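We use cookies to remember that you have been here before. Accept | Manage settings

HOW DO YOU TEACH A ROBOT? ONE VERY BORING TUESDAY-SIZED PIECE AT A TIME

Published Jan 16, 2020
Skeser Young Explainers, written by Kaj Þorgeirsson

Suppose you had to teach someone to tie a shoe, and that someone had never seen a shoe, a lace, or a foot. You would probably give up on explaining and just show them. Then you would show them again, with a different shoe. By the end you would both be sick of shoes.

Teaching a robot is a lot like that, except the robot doesn't get sick of anything. The people do all of that part. At the Trastley workshop, the lesson is handling the processor, the square chip that does a computer's thinking.

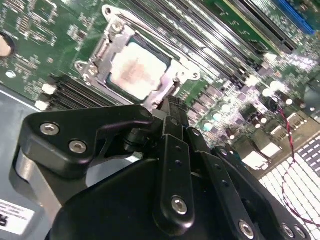
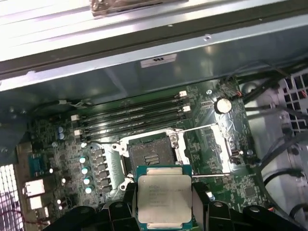 Brynhildur Brøndum would like it known that she has had toddlers learn faster than this, and that none of them needed to be shown the same thing 53 times before lunch. Her other complaint is that people keep asking her when the robot will be finished. Finished with what, she wants to know. It has barely started.

So what is everyone doing all day? They are collecting examples.

WHAT IS AN EXAMPLE?

An example is one try at a job, saved from start to end. A person steers the robot through the job, and a computer writes down everything it can. It saves what the cameras saw. It saves where the arm was and how far open the gripper was, many times every second. When the try is over, you have something like a flip book, with notes on every page saying what the robot did next.

One flip book isn't much use. If you had only ever seen one dog, and it was brown, you might think a white dog was some kind of sheep. A learning system can make the same sort of mistake, and it will make it with great confidence. Show it a chip in exactly one spot, and it may decide that chips live in that spot, the way fish live in water. Move the chip a thumb's width to the left and the robot will reach for the old place and politely pick up some air.

This is why the people keep changing things on purpose. They turn the computer a little. They change the lights. They start the arm high, then low, then off to one side. It looks like fidgeting, but it is on the schedule.

WHY A CHIP?

Because it is fussy. A processor sits in a holder called a socket, and in many big computers the socket is full of tiny springy metal contacts. They are thinner than a whisker and they bend if you look at them rudely. The chip has to go in flat, facing the right way, with no shoving. Little notches in its edges help show which way it goes.

Your fingers are very good at this kind of thing. They feel when something is stuck, and they stop pushing before your brain has finished thinking "uh-oh." A robot has to learn what "uh-oh" looks like, and the only way to learn it is to see plenty of it.

DO THE BAD TRIES COUNT?

Yes, if they are labeled. Somebody goes through the saved tries and marks each one. Did the chip end up where it should? Did it slip? Did the person steering sneeze? (There is a box for this. It is called "other.")

A bad try marked "bad" can be a useful lesson. A bad try marked "good" is trouble, as the robot will study it carefully and copy it. Imagine a spelling book with the wrong spellings in it, and a student who believes every word.

In the Trastley collection there are 1021 tries so far. That sounds like a lot until you remember how many times you dropped your spoon as a baby. You were collecting examples too. You just made somebody else pick them up.

AND THEN WHAT?

Then the flip books go into a program, which hunts for patterns. When the picture looks like this, the arm usually moves like that. After a good long while, the robot gets to try by itself, with a person standing close to the stop button and trying to look relaxed.

It will probably get some of it wrong. Then everyone works out which examples were missing and goes back to make more. The next round starts in February, and there will be snacks, though not for the robot.

TRY IT AT HOME

You need 2 people, a cup, a spoon and a scarf.

1. Tie the scarf over the robot's eyes. The robot is whoever lost the argument.
2. The teacher may only move the robot's hand. No talking.
3. Guide the hand to put the spoon in the cup. Do it five times.
4. Let the robot try alone.
5. Now move the cup and let the robot try again.

Write down what happened, including the bad tries. Mark them "bad." Sneezes go under "other."

14 shares | 2 comments

Contact Skeser | © 2020 Skeser | Back to top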